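# Teaching the book pick-up by hand

You need the arm, the leader handle and one paperback. Thick hardbacks come later, as they need a wider opening and a separate set of demonstrations.

## Before you start

1. Home the arm and check that the wrist view is live on the Taltent screen.
2. Set the playback speed to 40 per cent.
3. Lay the book down with its cover up. Change the angle a little between runs – the policy copes badly if every book starts square to the table.

## Recording a run

1. Press record, then wait for the tone. Anything you do before it is lost.
2. Bring the open fingers down over one edge of the book. Go slowly for the last few centimetres.
3. Close until the pads press on the cover, then stop. Squeezing harder bends a paperback and teaches the arm to do the same.
4. Lift and tilt the book so the cover faces the wrist camera. The title should be readable, as ANIMAL FARM is in this view, with a yellow pad against the lower left edge of the book. 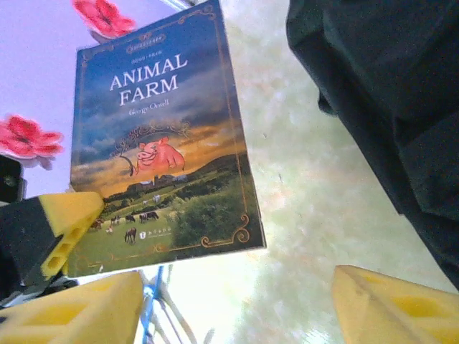
5. Hold still for a moment, set the book down and press stop.

## Which runs to keep

Delete a run if the book slipped, if you let go of the handle, or if the title never came into view. A slow run is fine. So is one where you corrected your grip, provided the correction was smooth.

Tekle Yilma's first set had 456 runs and we kept all but 33. Save yours under your own name in the Skavness folder and tell Dörte Gerlach when it is ready for training.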